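Chapter 11
Grip Loss and Unplanned Release

331 shares 5 comments

A gripper that drops a part has failed in a simple way. A gripper that lets a part turn between its fingers has failed in a way that is harder to detect, and the fault often surfaces several steps later. This chapter deals with the second case.

The Willumbridge packing cell ran 2853 cycles before its first recorded fault. On a Wednesday, a flat panel rotated in the grip during a fast lateral move and struck the guard rail. The Caron controller logged no error. Finger position had stayed within limits, and the force reading had dipped for less than one sampling period.
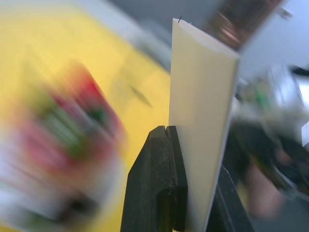 Figure 11.1. Two-finger grip on the lower portion of a tall, flat panel. Motion blur affects the surroundings; the panel remains sharp.

A low grip on a tall part leaves most of the mass above the contact area. When the arm accelerates sideways, the part's inertia produces a moment about the fingers. Friction at the pads must resist that moment – clamping force alone does not describe the margin. A part may be held securely at rest and still rotate at speed.

The Furnlow method, introduced in Section 11.2, estimates this margin from part height, mass and peak acceleration. Section 11.3 applies it to the Willumbridge fault. Section 11.4 covers slip sensing with the Nillora pad and the conditions under which a protective stop should be triggered. Readers should review the friction model in Chapter 5 before continuing.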